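Madum Home & Garden Board > Indoors > Laundry and Linens

Thread: Do you really give up on fabric softener for towels?

sumaiya_s
Started 2019-07-29

Hello all, I've been reading this board for ages and finally have something to ask. My mother put softener in everything, and so did I until my sister-in-law stayed with us in March and told me (very kindly, over a pot of tea) that I was ruining the bath towels. She says it coats the loops and they stop drinking up the water. Well, I do love that soft feel and the smell of it when the airing cupboard is opened, but I must admit my youngest comes out of the bath and seems to push the water about. Is she right? And if I stop, are we all going to be drying ourselves on cardboard? We have hard water here in Cinholm, if that matters.

Sumaiya

dionysis_p
She's right, I'm afraid. I gave it up years ago and would never go back. Wash them at 60 with half the powder you think you need and leave room in the drum. Ours had a good few washes to go through before they came right, so don't lose heart after the first one.

Areti K
Oh, I do disagree with this every time it comes up! I've used a small capful on our towels for as long as we've been married and they dry perfectly well. I think people pour it in like gravy and then blame the bottle. Use a little, every third or fourth wash, and give them a good shake before they go on the line. The shaking matters more than anything, my grandmother would stand at the back door cracking them like whips and you could hear it down the road.

dionysis_p
Agree on the shaking, Areti, but not on the capful. You may have softer water than Sumaiya does. With hard water you've got scale in there as well, and the softener sits on top of it.

Fotis Manolakis
My uncle Charalambos ran the laundry at a guest house in Clevov for most of his working life and he swore by white vinegar, 50 ml in the softener drawer, nothing else. If the towels were very bad he went up to 200 for one wash and then back down again. I do the same at home and no, they don't smell of chips, everybody asks me that. Please don't ever mix it with bleach, though, and have a look in your machine's booklet first, as some makers don't care for it on the rubber seals.

sumaiya_s
Thank you all so much, what a lovely lot of answers. Fotis, I've bought the vinegar. Areti, I may come back to you and your capful if the family revolts! One more thing while I have you: does the same go for cleaning cloths? I've been throwing mine in with the towels.

Fotis Manolakis
No softener on microfibre at all, that's one place where I think even Areti will give way. And keep them out of the towel wash, they collect every bit of fluff going. I do mine by themselves at 40 and hang them over the bath. The purple ones have the same sort of loops as a towel, only much finer, with a stitched hem.

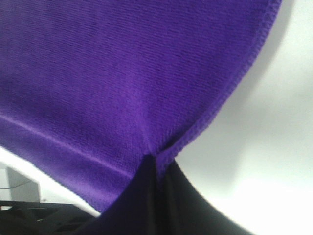

Reply from Areti K

I give way on the cloths, Fotis, but on nothing else! Sumaiya, do let us know how you get on after a few washes, and if it's a breezy day get them outside, whatever you've put in the drawer.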